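Search this journal Enter keywords Go

3.2 Shape of the bag before filling

In the household part of the study we asked 22 families in Clandberg how they keep their fabric shopping bags between two trips. Most of them fold the bag flat and put it in a drawer. Morelli and Tuominen found the same habit in Vonstead, where 200 shoppers were interviewed on a Thursday at the store exit.

A soft bag which was stored flat does not open well. The sides fall inward, and the person must hold the upper edge with one hand while the other hand puts in the goods. For this reason we treat the upper edge as a separate part of the bag, and we describe its state before each packing as open, half open or closed (Figure 4).

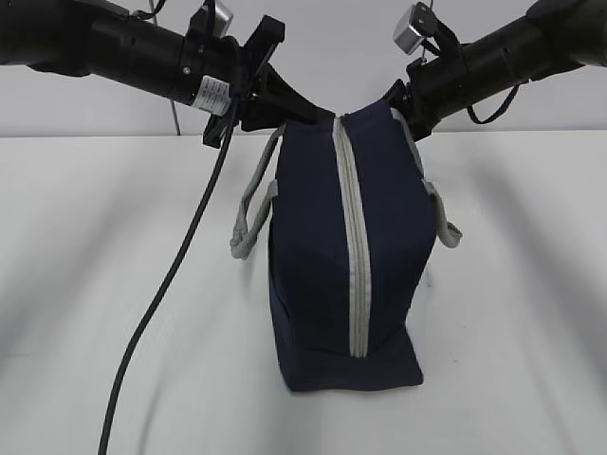
Figure 4. Navy blue fabric tote standing on the white table, upper edge pinched together.

The closed state was the most difficult for our older participants. They often put the bag down again and started from the handles. We did not measure the force needed for this, and it remains a weak point of our work.

We use cookies to improve your visit. Accept Settings

Related articles
Paper or cloth? Carrying habits in Hiklow
Folding and storage of household textiles
The Barrientos packing diary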